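In Defense of the Ugly Old Tower

My brother-in-law James bought a new computer in November and spent a whole dinner telling me how quiet it is. It's thin, it's white, it has no screws on the outside that I could find (and yes, I looked, while he was getting the pie). He paid $932 for it. I asked him what he'd do when it needs more memory and he looked at me like I'd asked what he'd do when it needs a new soul.

So I've been thinking about the big black boxes we all used to keep under the desk, and I have to say, I miss them! I miss how plain they are about what's inside. You lay one down on its side, take off the panel, and there's the whole business laid out like a little town. Power supply up in its corner with that label full of tiny print, a green board, wires wandering all over the place. Blue plastic on the parts you're supposed to grab. Somebody sat down and decided the grabby bits should be blue, and I love that person.

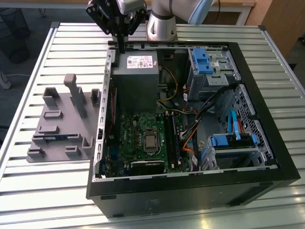
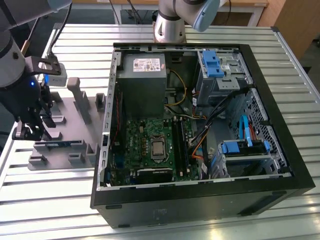
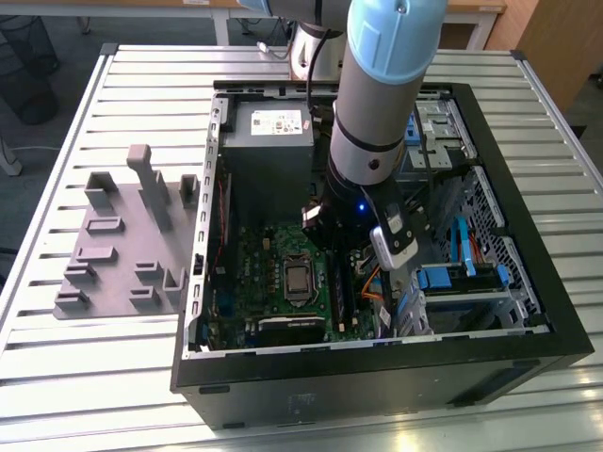

An open tower on its side, drive cage on the right, cables every which way.

I learned on a secondhand Dokton that cost me $189 and ran so loud my roommate slept with the bathroom fan on to cover it up. I had never opened a computer in my life. Isauro Trujillo, who lived downstairs and fixed vacuums mostly, told me to unplug it, put my hand on the metal and quit being scared of it. I put in a stick of memory that cost $39. It took me an hour, and most of that was pushing too gently, and then it clicked and I yelled.

People say the mess of wires is the whole problem with these things, and I get it, it's not pretty. But I can follow a mess. An orange cable goes from one place to another place. If it's fallen out, I push it back in. When my Madineo laptop quit charging last spring I couldn't follow anything, because the shop told me the battery was glued down and the repair would run more than I'd pay for another one. The laptop is in a drawer now. I feel bad every time I go in there for tape.

I know the arguments on the other side. Towers are heavy, they eat dust, they take up the spot where your feet want to go. My sister won't have one in the house. Most people don't want to fiddle, and okay, fair enough, I don't want to rebuild my dishwasher either. But I'd like to be able to get the door off! I'd like the part that wears out to be held in by a screw or a latch, and I'd like a kid with 30 bucks and a free afternoon to be able to get in there and make something work better than it did at lunch.

James says I should look at the Irnano, which apparently has one panel that slides off. One panel. I told him to send me the link.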